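Home | Kitchen | Workshop | Cleaning | Ask Us

We use cookies to remember your preferences. Accept | Manage

Teaching a kitchen robot by example: tips from a doubter
February - by Justinas Ozoliņš

Several readers have written in about home helper kits, the sort where you record yourself doing a job and the arm is meant to pick it up from there. I spent part of the winter making examples for one, a Clastudine, mostly spoons, mugs and boxes. I remain unconvinced that it saves anyone any work. If you are going to try it all the same, these tips may spare you a few evenings.

Start with one job. "Tidy the kitchen" is hopeless. "Put the spoon in the box" is a job, and even that has more ways of going wrong than the leaflet lets on.

Write the job down in one plain sentence and stick to it. If you call it a box on Monday and a tub the day after, you have made two small piles of examples where you wanted one big one.

Move things between goes. My first 30 recordings had the spoon in the same spot every time, and what the arm learnt was the spot. Turn the spoon round, shift the mug, put something in the way. Bread is good for this, being large and an awkward shape.

Throw out bad runs the same evening. By Thursday you won't remember which ones had the fumble in them, and the machine will copy your fumbles faithfully.

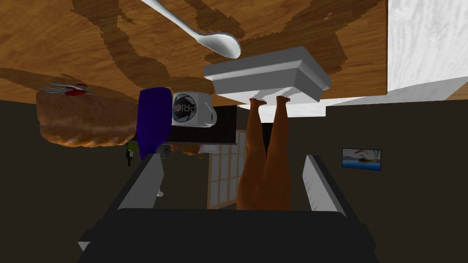

Then there is the practice kitchen on the computer. Kütt and Trudia both offer one, and the sales talk is that you can gather examples all night without washing up. I had 3473 simulated goes saved before I thought to watch any. Do look at yours. Pick 5 at random, play them right through, and ask whether you would accept that from a person standing at your own worktop. I ended up keeping 953, and I was being generous.

Check which way up the camera thinks the world is. It sounds daft - it cost me a weekend. Check too that objects are sitting on the table, and that none of them has sunk into its neighbour. A simulated mug has no weight unless somebody gave it one.

Don't mix practice examples and real ones in the same folder. Label them apart from the start. Grukeo's free sorting tool will do it, though a folder name works as well and doesn't ask for your email address.

Keep some real runs back and never train on them. Try the arm on those set-ups at the end. If it only manages the ones it has already seen, you have bought an expensive way of repeating yourself.

My own spoons still go in the drawer by hand - it takes a few seconds.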